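1/ This week I compare two sets of fingers for the same gripper, on cloth. The Horrocks fingers are the ones we had from May. The Nidach fingers are new for us. Same arm, same wrist camera, same Plenis controller.

2/ My first mistake: I judged them by holding force. For cloth this says very little. A microfiber cloth weighs almost nothing, and the difficult part is to take one layer and leave the table alone.

3/ With Horrocks I got 440 good picks from 685 tries. It is less than I hoped. Most of the failures are flat cloths, where the tip slides over the hem and closes on air.

4/ Nidach has a narrower tip and goes under a hem more easily. But it also likes to catch the care tag, and then the cloth hangs from the tag and turns. I count this as a failure. Ching-wen Shih says I am too strict — maybe.

5/ The camera matters more than I expected. Close to the table, the fingers hide exactly the part of the cloth which I want to see. I moved the grasp decision to a higher position and both sets became better.

6/ I will write the full comparison when Nidach also has 685 tries. Until then please do not ask me which one to buy :)

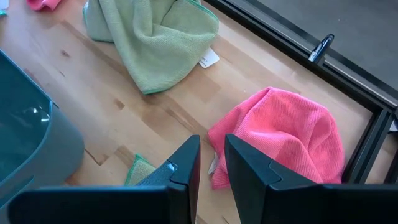 Yung-ching Tai
Test engineer, Heltulora

7/ Pink and green microfiber, both crumpled. The folded ones are still the harder case for me.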